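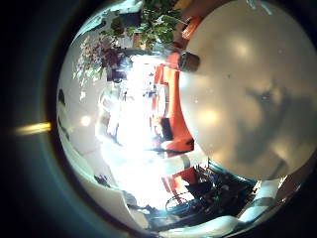

A reader in Novthorpe wrote in to say that her son had his acceptance letter for officer training, a packing list and a reporting time, and that the family still had no idea what to do with the two months in between. She wanted to know which of the papers mattered most, and whether he should be running every morning or saving his legs. I get some version of that letter every May, so let me go through it the way I would at my own kitchen table.

Start with the papers, dull as they are. Get a plain folder with pockets and put the acceptance letter in front, then the birth certificate, school records, medical forms and vaccination record. Make two copies of everything. One set travels in a different bag from the originals, and the other stays home with somebody who answers the phone. Check that the name is spelled the same way on every page — a missing middle initial can take weeks to sort out, and you do not want to be sorting it out from a barracks hallway.

Next come the boots. If the school lets you bring your own, buy them now and wear them around the house, then to the store, then on a long walk with the socks you plan to use. My own first pair came from a little shop called Prunow, and I wore them out of the box on day one like a fool. I had blisters for 11 days. If boots are issued on arrival, toughen your feet in sturdy walking shoes and pack good socks, more than you think you need.

Now the running. Four times a week is plenty if you are starting from the couch. Keep it slow enough to talk, add a little distance each week, and do your push-ups and sit-ups on the days between. Stop hard training a few days before you report, and please don't try to make up for a lazy month in the last week! If something hurts in a sharp way, see a doctor and tell the school what you were told.

Practice the small things too. Make your bed tightly every morning, learn to iron a shirt, shave or pin up your hair with a clock running, and get used to eating breakfast early. Read the rank chart until you can say it while brushing your teeth.

Last, talk about mail and money before you go. Set up any bills to pay themselves, leave the unit's mailing address on the refrigerator, and warn your family that the first couple of weeks may be very quiet. Letters are wonderful, even short ones about the dog.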